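Chapter 6
Leather in the Living Room: Seams, Creases and Everyday Care

When I began teaching upholstery care at Katport, my old colleague Nkrumah Bonsu gave me one piece of advice, and I have passed it on to every class from that day to this: sit down before you pick up a cloth. A sofa tells you a good deal through the seat of your trousers, and you will learn where it gives, where it pulls and where the family always ends up on a wet evening.

So we start with the parts. A pale leather sofa may have adjustable headrests, padded back panels, a channel-stitched seat and broad arms, and each of them wears in its own way. 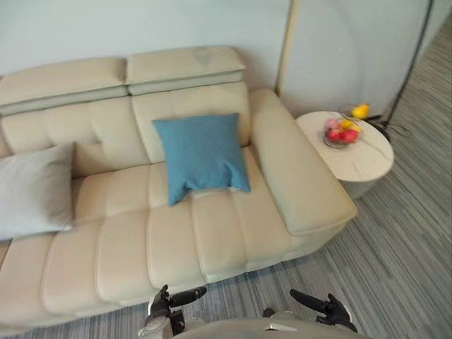
Channels are lovely to sit on, but crumbs adore them! Work along each groove with a soft brush, front to back, before any damp cloth comes near. Creases where a headrest folds are quite ordinary and need only a little conditioner, sparingly put on. Lift the scatter cushions off now and then too, as a dark fabric can leave its dye on cream leather if it sits there all summer.

Then there is the company a sofa keeps. Lamps, side tables and bowls of fruit make a corner feel lived in (I am all for them), though they do bring sticky fingers and dust along with them.

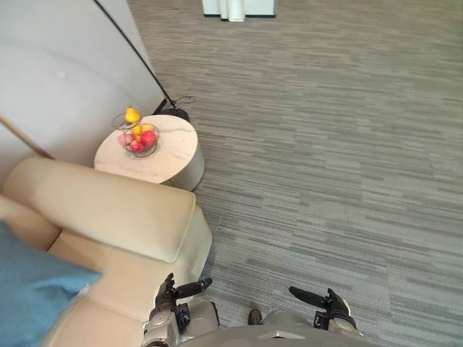

Arms take the worst of it, being handled by everyone who gets up or leans over for an apple. Wipe them weekly with a barely damp cloth, dry them straight away, and pay attention to the seam, where grease likes to settle. We shall come to cleaners shortly, but first you need to know which finish you have.

© Naa Appiah, 2 August 2024. Back to top

Related chapters
Skiver and Split: How Hides Are Divided
Testing a Finish with the Lamptey Method
Fabric Cushions and Loose Covers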